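Dustpan and Brush Sets: The Gallery

I have been told more than once that a new dustpan will change how I feel about sweeping. I doubt it. Still, Hadiza Nwankwo asked me to look into tabletop sets for the small-flat cleaning pages, and a sweeping gallery is a strange thing to put together if you don't believe most of the claims on the packaging.

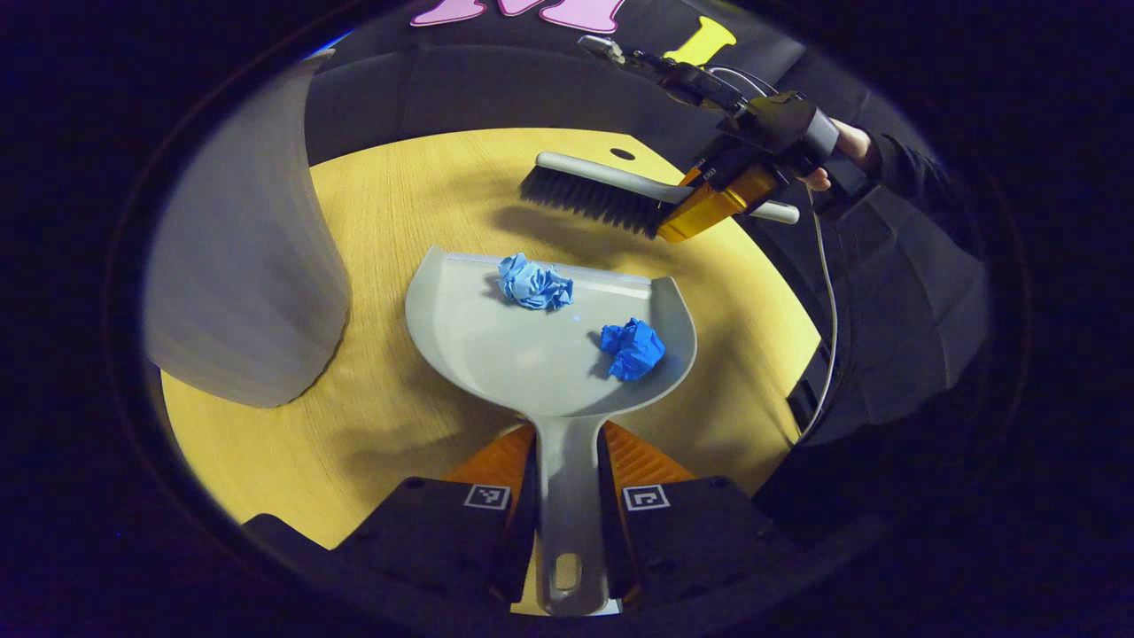
Gray dustpan, black-bristled brush, two wads of blue paper on the tray.

Paper wads are the easy test, and every set passes it. A wad is big and light and it sits where you put it. I could get one into a dustpan with a playing card. What I want to know about is flour, or the gray grit that comes in on shoes, and I notice the makers never choose those for their demonstrations.

On the rim: a low one is fine on a table, where you carry the pan level to the trash. On stairs I have my doubts. Miroslava Trnka swears by hers on stairs, but she also sweeps them twice.

On the hanging hole: I like an oval one, for whatever that's worth. A round hole wants exactly the right nail. Bukola Ojo wrote to say she has owned dustpans for years and never hung one up, and I suspect most people are with her.

On bristles: Trasto sells its brush as having 2,000 of them. I have not checked and I'm not going to. Dense bristles push crumbs well enough, but they hold on to hair, and you end up cleaning the brush with your fingers. The Gulon brush is softer and no better — it just bends over the crumbs.

On price: the cheapest set I tried was 2 dollars and the Pravevness one was 7. After a month of toast crumbs I could not tell you which had earned the extra money. Thongchai Chantharasri says the cheap handle will crack by winter. Maybe so. Mine is still on its hook by the back door, and the Pravevness is under the sink.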